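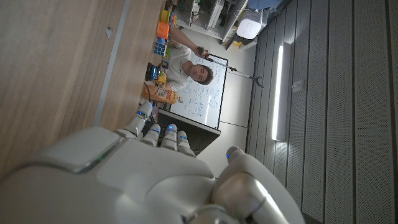

Salminen Institute of Applied Studies
Course Handout, Unit 2: Shared Tables, Small Objects and Reaching Aids
Revised August 24, 2018

Purpose of this unit

This handout accompanies the second unit of Workroom Practice and is to be read before the practical session in the Eltden Room. It covers the arrangement of small objects on a shared table, the routing of cables across a work surface, and the correct use of a long-handled reaching tool. Students who have completed the Plellia certificate in a previous year are still required to read the section on reaching tools, as the assessment has changed.

The unit carries 13 contact hours. Attendance is recorded at the start of each session, and students who arrive after the safety briefing may observe but may not take part in the practical work.

2.1 The shared table

A shared table is any work surface used by more than one person during the same session, whether or not they use it at the same moment. For the purposes of this course, the table is treated as having three zones.

The near zone is the strip closest to the person working. It is kept clear except for the item in hand. The middle zone holds equipment in active use, such as a screen, together with its cable. The far zone is the strip along the opposite edge. Small objects waiting to be used, sorted or returned are placed there in a single row.

The row is preferred to a pile for a practical reason: each object can be seen and lifted without moving its neighbor. A pile takes up less of the table but tends to be taken apart several times in one session, and small pieces are lost from it.

2.2 Setting out a row

Students should set out the row before beginning any other task. The following points apply.

Place objects one deep wherever the length of the table allows. Very small pieces that belong together, such as toy bricks or game pieces, may be grouped at one end and counted as a single entry on the sheet.

Leave a gap wide enough for two fingers between one object and the next. Objects which touch are often picked up together, particularly when a reaching tool is used.

Bottles may stand or lie. A bottle lying on its side must have its cap fully closed and should be checked for rolling by tapping it once with a fingertip. If it moves more than its own width, it should be stood upright or turned so that it rolls along the row and not toward the edge.

Round objects, including spools and rolls of tape, are laid on their flat side where they have one. Cubes and boxes may be placed in any position and are useful between two round objects, where they act as a stop.

Vary the neighbors. Two orange objects placed side by side are more easily confused from a distance than an orange object next to a blue one. This matters little when the student is standing at the table, but it matters a good deal in the retrieval exercise, which is carried out from the other side.

2.3 Cables

A cable may cross the table only where it serves equipment standing on it. It should lie flat for its whole length, with any slack gathered on the side away from the person working. Cables that hang over an edge are to be brought back onto the surface or secured with a clip before the session begins. A hanging cable catches on sleeves, chair backs and, most often, the shaft of a reaching tool.

Where a cable must pass close to the row, the row is moved. Objects are not to be placed on top of a cable to hold it down.

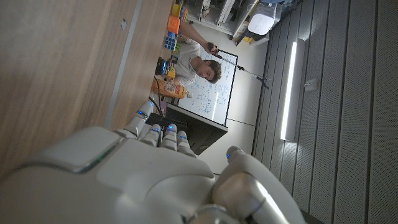 2.4 The reaching tool

The reaching tool used in this course has a handle at one end, a long thin shaft and a gripping end. It is intended for light objects that are beyond comfortable arm's length. It is not intended for glass, for open containers, or for anything that the student would not be willing to drop onto the table from a height of a few inches.

Before use, the student should close and open the grip twice with the tool pointed at the floor. A grip that sticks or closes unevenly is reported to the instructor and the tool is set aside. Students should not attempt to bend the end back into shape.

The tool is carried with the gripping end down. It is raised only when the student is in position and has checked the space on both sides. Because the shaft is long and narrow, it is easily overlooked by others in the room, and the person holding it is responsible for its far end at all times. A clear spoken warning — "reaching" is the word used in this course — is given before the tool is lifted above table height.

The approach to the object is made slowly and from slightly above. The grip is closed around the widest firm part of the object. Bottles are taken at the neck or just below the cap, cubes across two opposite faces, and rolls of tape by the rim. The object is lifted clear of the row before it is moved sideways.

When the tool is not in use it is returned to its hook. It is not leaned against a whiteboard or a shelving unit, and it is not laid across the table.

2.5 The retrieval exercise

Students work in pairs. One student names an object in the row and the other retrieves it with the reaching tool and places it in the tray. The row is then closed up or left open, as the instructor directs. Roles are exchanged after each full row.

Marks are given for the setting out of the row, for handling of the tool, and for the condition of the table at the end. Speed is not marked. A dropped object does not lead to a lower mark if the student stops, lowers the tool and picks the object up by hand before continuing.

The pass mark is 70. Students who do not reach it may repeat the exercise once, during the February session.

2.6 Closing the table

At the end of the exercise, objects are returned to the shelving unit in the order in which they appear on the sheet. The near zone is wiped first, then the far zone. Equipment in the middle zone is left in place unless the instructor asks for it to be moved.

Reading

Predora Course Reader, Part 2, "Work Surfaces in Common Use," and the note on reaching aids at page 199. Copies are held at the Institute desk and may be borrowed overnight.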